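Buying Hand-Held Grippers: Questions We Keep Getting
Last updated November 17, 2019

Do we need to buy a robot first?
No. You can record a lot of useful handling with a person, a hand-held gripper and something to pick up. The arm is the expensive part and it will still be for sale next year, in a slightly different shade of gray. Plenty of teams buy it first because it looks good in the budget meeting.

How many grippers should we order?
Work in pairs. Clothes and bedding are two-handed jobs, and one gripper chasing a sleeve across a mattress makes for a long afternoon. For the Olla project we ordered 20 units, which gave us a spare pair at each site and a box of things to argue over at the main office.

What wears out?
Finger pads, then screws, then patience. Budget for pads as a consumable, the way you would for printer ink, and try to resent it less. The Idar price list sells them in packs of seven. If your grippers have two fingers each, you will own an odd pad forever. Keep it in a drawer.

Can we get by with a table and a stack of T-shirts?
For the first week, yes. After that, budget for real rooms and real laundry. A quilted jacket with a zipper and flap pockets is a different animal from a T-shirt, and a made bed is a good deal softer than a workbench.

What does a folding job look like from the gripper's end?
A quilted piece, a butterfly bedspread and two fingers with ridged or textured pads:

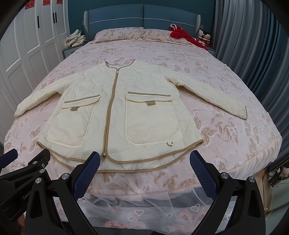
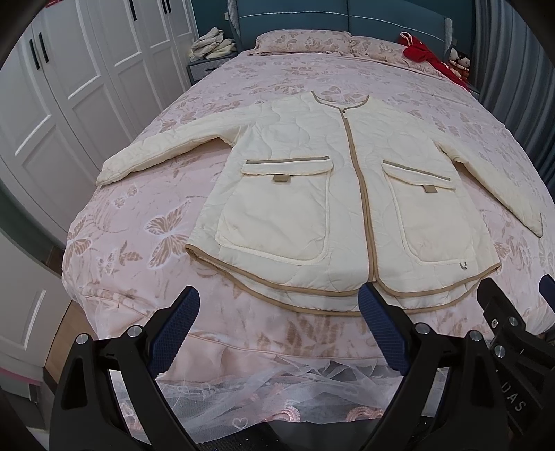
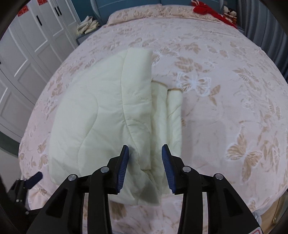

Ovesico wrote in to disagree with our advice on rooms: "You make homes sound easy to come by. We planned for 38 and spent more time on scheduling than on anything with a screw in it. Put a line in the budget for phone calls, and then double it."

Fair. We have added a line for phone calls. We have not doubled it, but we have made it bold in the spreadsheet.

Should we rent or buy?
Rent if the work ends before March. Past that, the rental fees start to look like a purchase made by somebody who wasn't paying attention. Apaza rents by the month and counts any part of a month as a whole one, so return the cases on the last day and get a receipt.

What about storage?
Ask for a number before you buy anything. Whoever quotes you for hardware will mention storage in the tone people use for parking. Get two quotes, assume you will keep everything twice, and put the backup drives on a separate line so they can't be cut as "miscellaneous."

Who supplies the clothes?
You do, or the household does. If it's the household, agree in writing on what happens when a seam gives up. We set aside a small replacement fund and were surprised how quickly people remember what a jacket cost.

How much training time should we plan for?
We allow 20 minutes to learn the grip and the rest of the day to stop holding it like a barbecue tool. Pay people for both. Schedule short shifts, too; the unit feels light in the showroom and considerably less so after lunch.

Can we use leftover money for a second camera?
You won't have leftover money. If you do, check the pad order.

Do you offer a sample budget?
Yes, as a spreadsheet, on request. The shipping tab is out of date and the tab called "final" is the old one. Use "final 2."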